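Cell Notes: Wrist View Setup on the Damton Simulation Cell

The Damton cell now has its wrist view running in simulation, and the setup below replaces the one issued in September. Anyone working on the gripper, the camera mount or the part models should use it from now on. 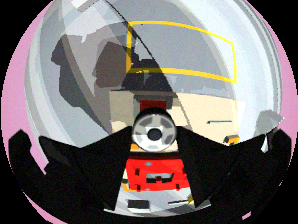 What the wrist view covers

The view is circular, with black corners. Both black gripper parts should be visible, spread evenly to either side of the round silver-gray disc, with their rounded tips at the far left and far right. The red block sits in the opening between them, directly below the disc. The disc is the reference for everything that follows.

If one tip sits closer to the edge than the other, the mount is rotated. Correct this in the mount file and leave the gripper model alone. Two earlier faults were made worse by people moving the gripper to suit the camera.

Mount settings

The mount offset is 195 mm, measured from the wrist flange along the tool axis. Enter it once, in the Bota configuration sheet. The older sheet had the same value in two places, and they drifted apart when Eoin Ó Súilleabháin changed the flange model. The second field is now locked.

Lens correction stays off during setup. The curved image is what the alignment check expects, and a corrected one will fail it even with the mount in the right place.

Layers and transparency

Several surfaces render as see-through, including the pale curved bands at the sides and the gray-brown band coming down from the upper left. Leave these on. The yellow outline should stay readable where the translucent band crosses its left bar, although the color will look darker there. If the outline drops out at the crossing, the draw order has been reset. Reload the Cido profile and restart the viewer - reloading alone does not clear the cached order.

Checks after a change

Run the alignment check after any edit to the mount, the gripper or the part models. It takes 14 minutes on the shared machine. Record the result and the profile version in the cell log, including failed runs. Niamh Buckley has found 6 entries with no version recorded, and those runs will have to be repeated.

Open items

The gripper facets are hard to make out against the black finish. Mercedes Pacheco is testing a lighter material for setup work only. The release profile will keep the current finish.

Part models from Nic Giolla still arrive with mixed units. Convert to millimeters before import. Questions on the mount file go to Clodagh Ó Dubhghaill.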